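Ventilation before thermometers: a building engineer on indoor air

Rocío Cuautle has been testing air in public buildings since before most school boards owned a carbon dioxide meter. She is a mechanical engineer with Prendbridge, a firm that inspects ventilation systems in schools, libraries and community centres, and her February report on the Forngate school district covers 34 classrooms.

Her view is that the district put its effort in the wrong place early on. "The first money went to surface cleaning and temperature checks at the door," she said. "Those are easy to see. An air handler on the roof is hard to see, and in two of the buildings it was running on a schedule that shut it off at 2 p.m., with students still in the room."

The report uses carbon dioxide as a stand-in for exhaled air. Outdoor levels sit a little above 400 parts per million. The highest reading in the Forngate survey was 1,959, taken in a portable classroom with the windows closed and 3 space heaters on the floor. Cuautle does not treat that number as a measure of infection risk.

"Carbon dioxide tells you how much of the air in the room has already been in somebody's lungs," she said. "It says nothing about who is sick. It also says nothing about filtration. A room with a good filter can read high and still be removing particles at a decent rate. You have to look at both."

Filters took up much of the inspection time. The district had ordered higher-rated filters for every building, but some of the older units had racks too shallow to hold them. Staff had fitted them at an angle, which left a gap along one side. "Air takes the easy path," Cuautle said. "If there is a gap, a good part of it goes through the gap."

Gun-woo Myung, who runs building operations for the district, accepted most of the findings. He disputed the recommendation to replace the portable classroom units before next winter. "We can rebalance dampers and change the schedules with our own people," he said. "New units need a tender, and the lead time is outside our control. In the meantime we have put portable filters in those rooms."

Cuautle agreed that portable filters help, provided they are left on. Her team found several set to the lowest speed because of noise. She would sooner see two smaller units on medium than one large unit that teachers turn down during lessons.

She also asked the district to keep its maintenance records by room instead of by building. At present a filter change is logged once for a whole school, and there is no way to tell which units were done.
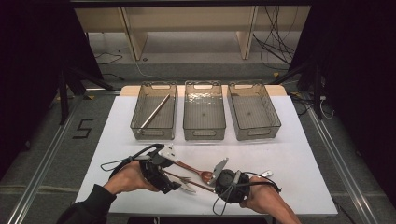 What the district plans to do next

Myung said the revised fan schedules are already in place at the two buildings named in the report. Fans now start before classes and run until the evening cleaning shift ends. Filter racks will be modified over the summer break, and Prendbridge will repeat its readings in the same rooms once heating season begins.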